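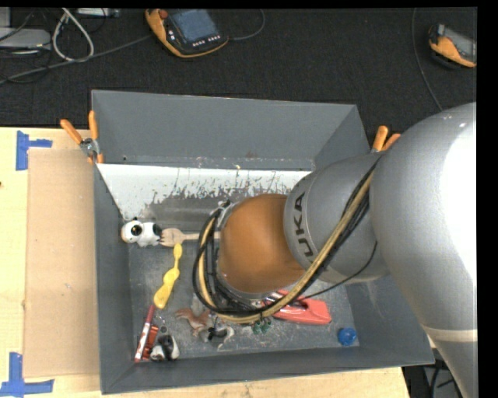 Hausmitteilungen > Unterwegs > Tag der offenen Tür bei Divimon

Mai – von Tadhg Keogh

Wer bei Burik im Versand arbeitet, hat zum Thema Greifen eine Meinung. Man nimmt ein Teil aus der Kiste, legt es in den Karton, nimmt das nächste, und wenn man das lange genug gemacht hat, glaubt man nicht mehr, dass daran irgendetwas schwierig sein könnte. Mit dieser Haltung sind wir am Sonntag nach Jonthorpe gefahren, wo Divimon seine Halle geöffnet hatte. Im Einladungsschreiben war von »unsortierter Entnahme heterogener Objekte« die Rede. Gemeint war eine große graue Kiste, in der eine Holzgabel, ein kleiner blauer Ball, Tierfiguren und etwas Gelbes lagen, das in unserer Gruppe bis zur Rückfahrt umstritten blieb. Für mich Besteck. Felicidad Mangubat aus der Retoure war für Spielzeug und ließ nicht mit sich reden.

Die Halle liegt hinter dem Gewerbehof, man fährt zweimal daran vorbei. Am Eingang gab es Namensschilder, auf meinem stand »Keough«, was ich inzwischen als meinen Künstlernamen betrachte. Begrüßt wurden wir von Onyekachi Etim, der das Greifprojekt leitet und die bemerkenswerte Gabe hat, auch die achte Frage nach der Übernahme der Weltherrschaft freundlich zu beantworten. Die Übernahme ist nach seiner Auskunft nicht budgetiert. Bis zum Mittag sollen 400 Besucher durch die Halle gezogen sein, und wenn ich die Schlange vor dem Kaffeeautomaten zugrunde lege, kommt mir die Zahl eher niedrig vor.

Zur Sache. Der Arm ist grau, hat ein bräunlich-oranges Gelenk und trägt einen Schlauch samt Kabeln mit sich herum wie jemand, der im Zug am Fenster sitzt und seinen Mantel nicht ausziehen will. Vorgeführt wurde, wie er in die Kiste langt, sich für einen Gegenstand entscheidet und ihn herausholt. Das Entscheiden dauert. Man steht daneben und möchte helfen, was ausdrücklich verboten ist, es gab dafür eine Linie am Boden und Santeri Miettinen, der auf die Linie aufpasste. Miettinen ist bei Divimon für den Versuchsaufbau zuständig und erklärte uns in aller Ruhe, dass eine Schraube für die Maschine leichter sei als ein Stofftier und ein Stofftier leichter als eine Gabel, die flach auf dem Boden liegt. Flach liegende Gabeln seien, Zitat, »eine Frechheit«.

Ich gebe zu, dass mich der Tisch fast mehr beschäftigt hat als der Arm. Am Kistenrand saßen Federklemmen mit orangen Griffen, dieselbe Sorte, mit der mein Schwager seine Markise bändigt, und links davon lag ein Bogen Pappe, dessen Ecken mit blauem Klebeband markiert waren. Von einem Unternehmen, das in seiner Broschüre viermal das Wort »Zukunft« unterbringt, hatte ich mir etwas Verschraubtes erwartet. Marisol Iwasaki, unsere Sicherheitsbeauftragte, war dagegen auf Anhieb versöhnt. Klebeband kennt sie, Klebeband kann man beanstanden. Sie hat es nicht beanstandet, aber sie hat lange hingesehen.

Dann die Zahlen, nach denen die Geschäftsführung gefragt hat. Am Vormittag lief eine Serie mit 100 Griffversuchen, von denen 66 gelangen. Nach der Mittagspause wurde etwas an den Einstellungen geändert, was genau, habe ich trotz Nachfrage nicht verstanden, und die zweite Serie kam auf 79. Gezählt wird übrigens nur, was auf der Ablage landet und dort liegen bleibt. Ein Griff, bei dem der Ball über die Tischkante davonrollt und unter dem Stuhl einer Besucherin gefunden wird, gilt als misslungen, obwohl er den meisten Applaus bekam.

Am besten kamen die Tierfiguren weg. Das Ding, das wie ein Panda aussieht, wurde von den mitgereisten Kindern sofort zum Favoriten erklärt, und jedes Mal, wenn der Arm sich über ihn beugte und dann doch wieder abdrehte, ging ein Stöhnen durch die Reihe. Etim sagte, die Auswahl treffe das System nach einem Schätzwert, wie gut sich etwas greifen lasse. Den Kindern war das egal. Sie wollten den Panda. Er kam dann irgendwann nach drei Uhr, als die Familie aus der Buchhaltung schon beim Kuchen war.

Gezeigt wurde auch der Notaus, auf besonderen Wunsch von Frau Iwasaki. An einem der Bediengeräte in Orange und Schwarz sitzt ein roter Knopf, und dass ein roter Knopf an einem Tag der offenen Tür mehr Blicke auf sich zieht als der ganze Rest, hätte man sich denken können. Miettinen ließ den Arm mitten in der Bewegung anhalten und anschließend wieder anlaufen. Das Wiederanlaufen verlangt einige Bestätigungen in einer Reihenfolge, die er auswendig kann und die ich nach der zweiten vergessen hatte.

Bleibt die Frage, was das mit uns zu tun hat. Die Firma Nyitrai, von der wir unsere Sortierbänder beziehen, überlegt, die Technik von Divimon in einer der nächsten Anlagen anzubieten, und irgendwer muss dann sagen, ob das in Halle zwei hineinpasst. Meine vorläufige Antwort: hineinpassen ja. Ob der Arm mit unseren Retouren zurechtkommt, ist eine andere Geschichte. Die Kiste in Jonthorpe war ordentlich verkratzt, am weißen Blech oder was immer das hinten war ist die Farbe großflächig ab, und das hat mir besser gefallen als jede Folie im Vortrag – da wird offenbar nichts geschont. Aber es lag nichts darin, was in drei Lagen Luftpolsterfolie steckt, mit Paketband umwickelt ist und nach fremdem Keller riecht. Frau Mangubat hat Etim eine Kiste davon versprochen. Er hat sich bedankt, was ich mutig fand.

Für alle, die nicht dabei waren: Divimon plant im Herbst einen weiteren Termin, dann auch mit einem zweiten Arm, der die Teile vom ersten übernehmen soll. Wer mitmöchte, trägt sich in die Liste am Schwarzen Brett neben dem Pausenraum ein, bitte leserlich und mit Durchwahl. Festes Schuhwerk ist Pflicht, das wurde am Eingang kontrolliert, und die Leihschuhe gab es nur noch in sehr groß. Die Fahrtkosten übernimmt Burik, den Kuchen nicht.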